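Kaczorowski Automation Notes
Nov 27, 2021

1/ People keep asking me whether a machine can do household chores yet. Short answer: some of them, slowly, if you pick the house. Longer answer below, mostly from our own logs at Hodska.

2/ Start with the things that are solved. Dishwashers, washing machines and dryers all work because somebody built a box and made the problem come to the box. Loading the box is still a person's job.

3/ Floors are half solved. A robot vacuum handles an open floor well. It handles a phone cord badly. The work of picking up the cord moved to the owner and got called "prep."

4/ Laundry is where the claims get loose. Folding a flat towel on a clean table, known size, known color: fine. Folding whatever comes out of a dryer: different problem. The towel demo says very little about the second one.

5/ In October we ran 302 pick attempts on small soft goods. Socks, gloves, cloth pouches, a knit hat. Same arm, same gripper, mixed pile. Keerthana Kaimal wrote the scoring sheet and was stricter than I would have been.

6/ Her rule: a pick counts only if the item is held clear of the pile for 3 seconds and nothing else comes up with it. Two socks in one grasp is a fail. I argued against that and lost. She was right, a sorter that can't separate items isn't sorting.

7/ Most common fail was the double pick. Second was what we logged as "edge only," where the fingers close on a hem and the rest hangs down and swings. You can lift like that. You can't place like that.

8/ Dark items did worse than light ones. Black on black gives a camera very little to work with. The folds disappear, so the planner treats a crumpled thing as one smooth lump and aims for the middle of it.

9/ Rivau asked if we could just add force sensing. We have it. It tells you that you're holding something. It does not tell you which part, or what the other end is doing.

10/ Shop floor is easier and it's worth saying why. At the Fino line the parts arrive in trays, one kind per tray, same way up. Mohammed-Awal Ayaaba spent nine days on the tray and one afternoon on the robot code. That ratio is normal.

11/ Nobody has a tray for the stuff on a bedroom chair. You could ask people to lay everything out flat first - at which point they have done the chore.

12/ Speed, for the record. Our best run on the mixed pile was seven items before a person had to step in. A bored teenager beats that without looking down.

13/ Where I'd put money in the near term: bin sorting in commercial laundries, kitting soft parts with stiff packaging, restocking shelves that were designed for it. Where I wouldn't: anything sold as "does the housework."

14/ Mixed-material items are the next test set. A soft body with stiffer pieces attached bends in some places and not in others, so one grip setting has to serve both. The dark fabric one with the row of gray perforated tabs along its upper edge is a fair sample: held against the black finger pad, the cloth folds over itself at the far end, and a model tuned on plain socks has no category for the tabs.

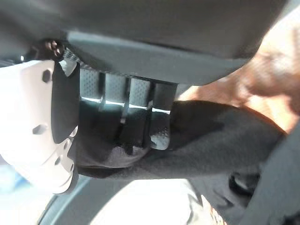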